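Last updated: April

I have been meaning to sort out the kitchen worktop since we moved in, and this month I finally ran out of excuses. It had got to the stage where I was making sandwiches on top of the toaster. So I put the radio on, made a pot of tea and gave myself until 11 to get the whole lot straight.

I started low down, with the wooden furniture, and that meant getting the screwdriver out and crawling about on my knees like a toddler. I do love a black metal leg against pale wood, but my goodness they show every smear! A soft cloth and a dab of Billow polish did the job (I buy the big tin, it lasts forever).
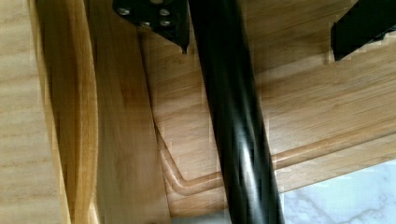 Mhairi Dalgleish reckons I should go round every bolt in the house twice a year, spring and autumn, and that a wobble is always a bolt and never the floor. I've written it on the calendar. We'll see.

Then on to the worktop itself. I love the marble — I do — but it's a tyrant. One splash of beetroot and you're rubbing at it for the rest of the evening. I've settled on one rule, and it's that chopping happens on the big wooden board with the groove round it, and nowhere else. The groove catches tomato juice, which in our house is half the battle. The little bamboo board is for garlic and lemons.

My other new habit is keeping a small bowl near the board for peelings and ends. Saves all that trotting to the bin with a handful of onion skins.

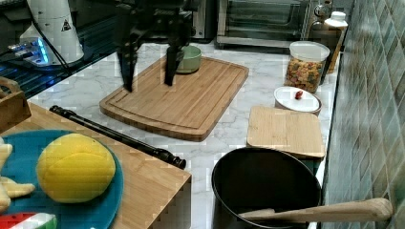 The big board, the green bowl and my jar of many colours.

I did think about putting the jars away in a cupboard, but I know myself. If I can't see it I buy it again. Last year I found 2 unopened bags of the same rice behind the flour, and that was after I'd been out specially for a third. So the jars stay out, along the back, and the middle of the worktop gets left clear for cooking. The wooden spoon lives in the black crock, the tea towel goes over the toaster oven when it's cold, and the cereal can stay in its box in the corner because I can't be bothered decanting it.
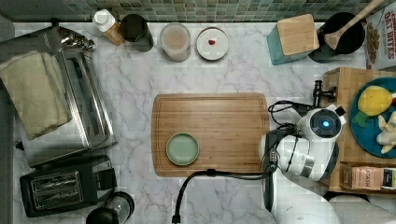
How do you stop a bamboo board going dry and furry?
Wipe it, stand it on its edge to dry, and rub in a little food-safe oil when it starts to look pale. Never leave it soaking in the sink.

Next up is the drawer of doom, with all the lids that fit nothing. Wish me luck.

20 comments · 200 shares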